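Civbridge Food Program — Progress Report to Pirnell Fund
Date: 2024-03-05
Prepared by: Ingvild Engström, recipe development
Reviewed by: Joar Sæther

1. Status

Work on the frozen smoothie packs is on schedule except for shelf-life testing, covered in section 3. The oat and blueberry recipe is final. The mango and ginger recipe is in its fourth version and still separates after blending. The cocoa and banana recipe was approved by the tasting panel in its second round.

2. Recipe work

Each pack is built to make one 400 mL serve with milk or a plant-based substitute added at home. Banana is now sliced before freezing, as whole pieces stalled two of the household blenders on test. Ragnvald Dahlgren replaced the honey in the mango recipe with date paste. Sweetness scores held, but the colour went darker than the panel liked, and a lighter paste is on order from Nordin.

Protein powder remains a problem. Pea protein left a chalky finish in every version above 20 g per serve. The whey version was smoother but rules out the dairy-free label, so both will go to the June panel. 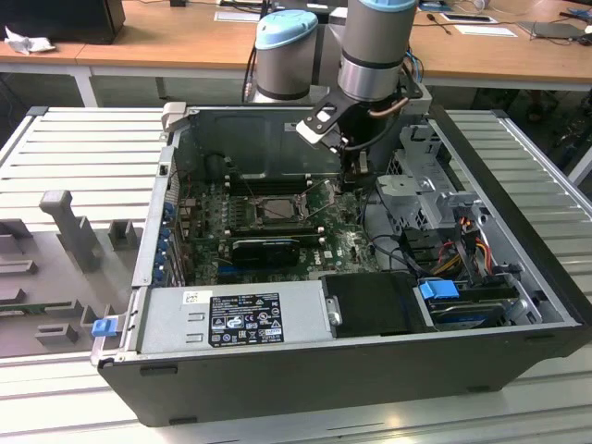
Open computer tower on the worktable, with the gripper over the drive bay area.

3. Storage and shelf life

The first storage run was stopped early when the freezer thermostat drifted. Packs from that run were thrown out and their results are not counted. Ebbe Rønning restarted the run with a separate temperature logger in each freezer. Flavour and texture are checked every fortnight — ice crystals on the berries are the main fault so far.

4. Budget

Spending on ingredients this period was $2,958. Packaging samples came to $1,475, over plan, as the first film split at the seal and had to be reordered in a heavier grade. The overspend is covered by unspent panel costs. No extra funds are requested.

5. Next period

Fix separation in the mango recipe (Dahlgren).
Complete the storage run and report results (Rønning).
Draft the back-of-pack directions, including blender times (Engström).
Confirm the June panel dates with Wendelin Riedl.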